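Filed under: Home, Kitchen, Odds and ends
2 min read

Fake fruit, and where to put it

Dec 12, 2023

I used to think artificial fruit belonged in my grandmother's front room in Brunton and nowhere else. Then I got tired of throwing out real lemons that had gone hard in the bowl, and I started picking up pieces at the Pluvdale market.

Grapes are the best value. A big dark bunch fills half a plate and hides a lot of gaps. Lemons are easy to find. Round green fruit is harder, because most of it is too shiny and a bit too bright for its own good.

Colour matters more than what the fruit is meant to be. Dark grapes on one side and light green ones on the other, with something yellow at the back, will do on a beige plate. Let the big bunch hang over the edge. Grey stone patterns are a good background for all of it.
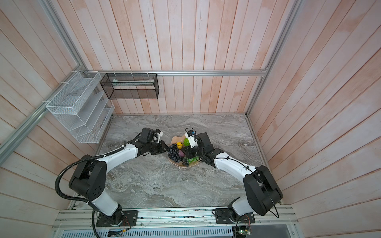 Keeping it clean

Dust is the main problem, and grapes are the worst for it. I wash mine in lukewarm water with a drop of dish soap, then leave them on a tea towel overnight. Don't use the dishwasher. I lost two plums that way in June.

Huệ Đặng asked what I paid. The whole lot came to about $123, spread over a year.

Contact | © Allik Street Notes | Back to top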